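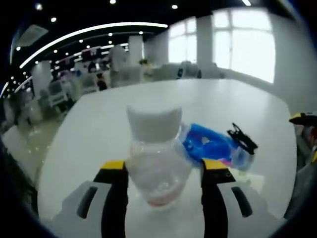
Why does the planner stop reporting a grasp width on clear objects?
Depth drops out on transparent surfaces, so the width estimator has nothing to fit and returns null. Set a fallback width from the colour mask.

Quick steps, Nurnelier planner:

1. Stop the planner. Leave the Uduvon driver running, port 2227.
2. Open grasp.yaml, set width_source to mask.
3. Set min_points to 20. Lower than that and you get junk grasps.
4. Set retries to 2. Default is zero, dont leave it.
5. Save, restart planner, watch the log for "mask ok".

Still null? Mask is probly bleeding into whatever's behind the object. Tighten the colour threshold and rerun step 5.

Tested on the August build only. Older configs call it width_mode, same values.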